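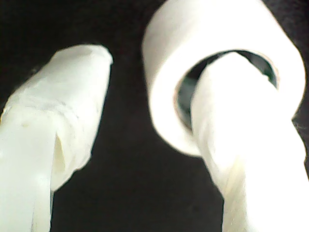
Ob die Vorführung auch ohne Hallenlicht laufe, wollte Hartono gleich zu Beginn wissen, bei ihnen werde nachts nur mit Gangbeleuchtung gefahren. Antwort von Bradholm: für die Greifregelung unerheblich, für die Objekterkennung schon. Belichtung bleibt fest eingestellt, bis die Testreihe durch ist.

Werkstattbuch, November, Besuchstag Zelle 3

Beginn 9:30 Uhr. Besuch aus Vikthorpe und von Hartono, Aufbau durch uns, Steuerung von Bradholm.

Aufgabe: Rolle Klebeband über die Kernöffnung aufnehmen, ein Finger durch den Kern, der zweite bleibt außen. Rolle weiß, Finger ebenfalls weiß, Hintergrund schwarz. Kontrast zum Hintergrund ausreichend, Kontrast zwischen Rolle und Finger schlecht. Die hellen Flächen laufen zu, Kanten der Rolle weich. Für die Segmentierung ungünstig, war vorher bekannt. Als Vorführung trotzdem brauchbar, der Fall kommt bei Hartono im Lager so vor.

Parameter: Bildausschnitt 1296 Pixel breit, Zeitlimit pro Versuch 2000 ms ab Annäherung. Geschwindigkeit für die Besucher auf die Hälfte gesetzt. Greifkraft nicht verändert.

Diskussion am Rand der Zelle: Vikthorpe würde die Rolle von außen klemmen. Einwand von uns: bei angebrochenen Rollen ändert sich der Außendurchmesser, der Kern bleibt gleich. Dafür ist beim Einfädeln die Lage der Öffnung kritisch, schräg liegende Rollen brauchen eine zweite Ansicht. Kein Ergebnis, beide Varianten sollen in den Vergleich - je 100 Versuche, gleiche Rollen, gleiche Startlagen.

Frage aus Vikthorpe nach dem Verschleiß der Fingeroberfläche. Konnte ich nicht beantworten, wir führen keine Liste über die Wechsel. Ab sofort Eintrag hier im Buch, mit Zelle und Uhrzeit.

Zweite Station (Palettierer Vaduvley) gekürzt, Lichtgitter quittierte nach dem Umbau nicht. Fehler lag am Stecker X3, Verriegelung nicht eingerastet. Vor dem nächsten Besuch am Vorabend prüfen, nicht erst am Morgen.

Offen:
Belichtungsreihe mit kürzeren Zeiten aufnehmen
farbige Überzüge für die Finger anfragen, matt, kein Weiß
Startlagen für den Vergleich festlegen und an Bradholm schicken
Kabelweg hinter Zelle 3 abdecken

Ende 12:15 Uhr. Zelle stromlos, Schlüssel hängt im Schrank.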